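Stories > Short Fiction > The Marble Hall

The Marble Hall

Tarek Zaki had the keys by noon, and by five past he was lying flat on his stomach in the front hall. What a floor! Dark brown marble, with white veins running all over it like rivers on a map. His grandmother had told him about it a hundred times (she had danced on it once, at the El Khatib wedding, in borrowed shoes), and he'd always figured she was stretching the truth.

"You're going to unpack, right?" his sister called from the porch.

"In a minute!"

He picked out the widest vein and decided it was the Ditomska, the river behind her old village. That patch of rust near the wall had to be the brickyard. The pale gray threads were the goat paths, and oh, there were so many goat paths!

His sister came in with the car keys in her teeth, stepped over his legs, and looked down for a good long while.

"Where's the bridge?" she said.

So they went looking for the bridge, both of them, on hands and knees, and the afternoon got away from them completely. The yellow bin was supposed to hold the shoes by suppertime. 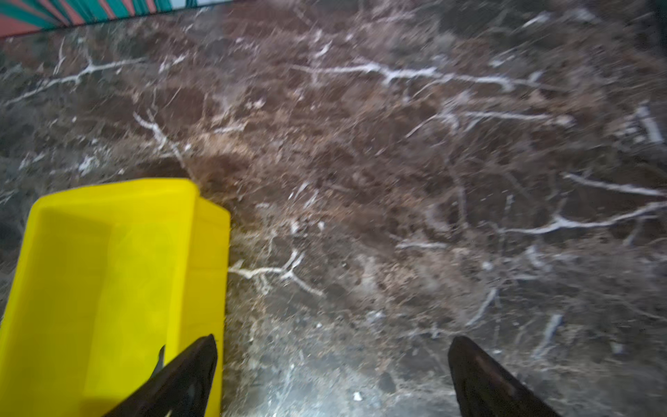
The Bridge

They found it in November, under the rug by the stairs, with Grandma pointing the way from her chair.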